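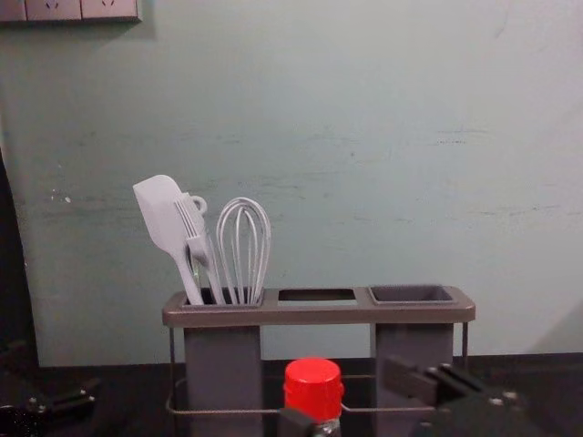 Abb. 1: Versuchsplatz mit Utensilienhalter, Flasche mit roter Kappe und beiden Greifern

Praktikum Mobile und stationäre Manipulation
Handout zu Versuch 4: Greifen und Ablegen mit zwei Armen
Betreuung: Davina Ritchie

Vorbereitung
Lesen Sie Kapitel 2 des Skripts (Greifposen, Annäherungsrichtung) und bringen Sie Ihre Kalibrierdatei aus Versuch 3 mit. Ohne gültige Datei kann der Versuch nicht begonnen werden. Die Gruppen Mertens und Stiva arbeiten im April am selben Platz und stimmen ihre Zeiten untereinander ab.

Aufgabe
Die Flasche wird mit dem rechten Arm gegriffen, angehoben und in das freie rechte Fach des Halters gestellt. Spatel, Gabel und Schneebesen bleiben im linken Fach und dürfen nicht berührt werden. Der linke Arm hält zunächst seine Warteposition. In Teil B übernimmt er die Flasche und stellt sie auf den Tisch zurück.

Durchführung
Starten Sie die Steuerung Vorkton und laden Sie das Profil „Skinach“. Fahren Sie beide Arme in die Grundstellung. Führen Sie den Ablauf zuerst von Hand mit der Fernsteuerung durch und zeichnen Sie 39 vollständige Durchgänge auf. Abgebrochene Durchgänge werden gelöscht und wiederholt. Die Startposition der Flasche ist nach jedem Durchgang leicht zu verändern.

Der Greifer soll unterhalb der Kappe ansetzen. Beim Anheben muss die Unterkante der Flasche mindestens 62 mm über dem oberen Rand des Halters liegen, bevor der Arm seitlich verfährt.

Auswertung
Geben Sie die Erfolgsquote für Teil A und Teil B getrennt an. Ein Durchgang gilt als erfolgreich, wenn die Flasche aufrecht steht und kein Utensil bewegt wurde. Beschreiben Sie zwei typische Fehlgriffe und ordnen Sie sie den Fehlerklassen aus dem Skript (S. 133) zu.

Abgabe
Protokoll als PDF, eines pro Gruppe, dazu die Rohdaten im Gruppenordner. Verspätete Protokolle werden nur nach Rücksprache angenommen.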